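Slanina opens the Clumside Crockery Table for a second year, with a call for everyday bowls

Clumside, February 10, 2025

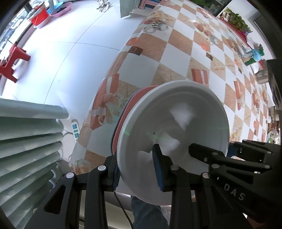 Good bowls wanted, plain or patterned

Slanina, the Hunbridge kitchenware shop, is delighted to announce that the Clumside Crockery Table is back, and that it will be running all the way through to the end of September. The idea is the same as it was last year. People bring in the bowls, plates and cups that they no longer have room for, and people who are setting up a kitchen, or trying to fill the gaps in one, come along and take home what they need without paying a penny.

The first year was a good deal busier than we had dared to hope. By the time we put the last boxes away, 3,434 pieces had come across the counter, and 3,267 of them had already gone out again to kitchens in Clumside, Hunbridge and the villages in between. The remainder have been sitting on the shelves in our back store over the winter, washed and wrapped, and they will be the first things out when the doors open.

This time we are making a particular plea for bowls. Plates arrive by the dozen (everybody seems to have inherited somebody else's dinner service) but the deep, everyday sort of bowl that does for soup, cereal, noodles, rice pudding and whisking an egg is gone almost as soon as it is put down. A deep white one with a broad flat rim is just the kind of thing we are asked for week in and week out, and if yours has a bit of colour on the outside then so much the better, as people do like to be able to pick out their own bowl from the draining board.

A table that looks like a table

Visitors last year told us how much they enjoyed seeing things laid out on a proper cloth, and so we are keeping that up. It would have been easier to line everything up on metal racking, and we did try it for a fortnight at the beginning, but a plain bowl on a bare shelf looks rather sorry for itself. Put the same bowl down on a cheerful cloth, something with teapots and pastries and gift boxes all over it, say, in white and peachy tan checks, and you can picture your breakfast in it straight away.

We would be very glad of more tablecloths too. Bright ones, faded ones, ones with a design that went out of fashion years ago and is on its way back in again. Wipe-clean cloths are handy for the end where the cups go, and cotton ones are lovely so long as they can stand a hot wash. Small holes are no trouble, as we have a button tin and a box of patches and quite enjoy a quiet afternoon with both.

The kitchen-table feeling matters a great deal to us at Slanina. Most of the tables we know are not laid for company very often. They have a pot plant at one end, close to the window where it gets the light, and a few bottles and jars that were put down after the shopping and have stayed there, and very likely a toy or two. Dinner happens in the space that is left over. We have tried to choose and arrange things with that sort of table in mind, and our helpers are always happy to talk about what stacks well, what takes up too much room and what will fit in a narrow cupboard.

What we can take

We welcome bowls of all sizes, dinner plates, side plates, mugs, cups with or without their saucers, serving dishes, jugs and pie dishes. Odd pieces are every bit as welcome as sets. Please do not hold back a single bowl because its companions were broken years ago, as there are plenty of single bowls here already and they get along very nicely together.

We can also take tablecloths, tea towels, oven gloves, wooden spoons and storage jars with their lids. Step stools and kitchen stools are something new for this year. Several families asked for them last time, mostly for children who want to reach the worktop and help, and a sturdy plastic one would be snapped up.

We are sorry to say that we cannot take knives, electrical goods, pans with a scratched non-stick lining or glassware that is chipped. Crockery with a chip on the rim should stay at home as well, although a worn pattern or a few faint marks from cutlery are perfectly all right. If you are unsure about a piece, run a fingertip slowly around the edge. If it catches, it has come to the end of its days as a bowl and might make a nice saucer for a flowerpot.

Before you bring it in

Please wash everything and let it dry completely before packing. A bowl that has been at the back of a high cupboard since goodness knows when will usually have a greasy film on it, and warm water with a spoonful of soda crystals shifts that much better than washing-up liquid alone.

Stack bowls of the same size together with a sheet of newspaper or kitchen paper between them. It is the foot of one bowl rubbing on the inside of the next that does the damage, far more than any bump on the journey. When you lift a bowl off a stack, tilt it a little towards you and take it by the rim, and look to see that the one beneath has not come up with it. Shallow boxes are kinder than deep ones, both to the crockery and to the back of whoever is carrying them, and plates travel best standing on their edges.

If you have a lot to bring, do telephone the shop first so that we can clear a space. Small bags and boxes can simply be handed in at the counter during opening hours. We ask that nothing be left on the step overnight, as we lost a rather handsome pie dish that way last spring.

Making room at home

We know very well that the hardest part is often the cupboard itself, and so we have put together a little booklet called Room for the Bowls, which goes through the business of sorting a crockery cupboard from top to bottom in one afternoon. We have had 2,000 copies printed, and they are free to anyone who asks for one, whether or not they have anything to give away.

The booklet starts, as we always do ourselves, with clearing one end of the table and wiping it down, then taking out one shelf at a time. It suggests keeping the bowls you reach for every day at the height of your elbow, and the large serving pieces down below where they need not be lifted over your head. There is a page on what to do with lids, which took us longer to write than all the others put together, and another on the bottles and jars that gather along the side of the worktop. We have also left two blank pages at the back for measurements, having learned from experience how easy it is to come home with a dish that is too wide for the shelf.

Support from Arent

We are very grateful indeed to Arent, the Hunbridge removals and storage firm, who are lending us their van on collection days and have also made a gift of £2,000 towards boxes, packing paper and the rent of the back store. Their packing crew spent a morning with us last year showing us how to wrap a stack of bowls so that it can be turned on its side without a rattle, and we have used their method ever since.

A spokesperson for Arent said: "We carry people's kitchens up and down stairs every day of the week, and there is nearly always a box of crockery at the end that has no place in the new house. It has been a real pleasure to be able to tell our customers where it can go. We are very happy to be part of it again, and our drivers have been asking since the autumn when it would start."

A spokesperson for Slanina said: "We sell new bowls for a living and we love them, but we have a great fondness for old ones as well. Last year we had a customer who came in for one bowl and went home with a whole breakfast, as she put it, with a jug for the milk and a cloth to go under it all. We should dearly like to send many more people home as pleased as that, and we do hope that everyone in Clumside will have a look along their shelves and see what they can spare."

Visiting the Crockery Table

The table is set up in the long room behind the Slanina shop in Hunbridge, with the entrance from the yard, and there is a ramp up to the door. A second, smaller table will be laid in Clumside library once the decorating there is finished. There is no form to fill in and no one will be asked why they need a bowl. Visitors are welcome to take enough for everyone in their household, and we have newspaper and boxes on hand for wrapping. Bringing a sturdy bag of your own is a great help on busy mornings.

Children are very welcome. We keep the cups with pictures on them on a low shelf, so that they can have a good look and choose for themselves.

Collections from home by the Arent van can be arranged for anyone in Clumside or Hunbridge who is not able to carry a box to the shop. Please ask at the counter or telephone, and allow us a week or so to fit you in.

Notes for editors

Slanina is an independent kitchenware shop in Hunbridge selling crockery, table linen and baking tins.

The Clumside Crockery Table is run by the shop's own staff and is free to use. Opening hours, collection days and copies of Room for the Bowls are available from the shop counter, and requests for interviews or for a visit to the back store may be left there too, marked for the press desk.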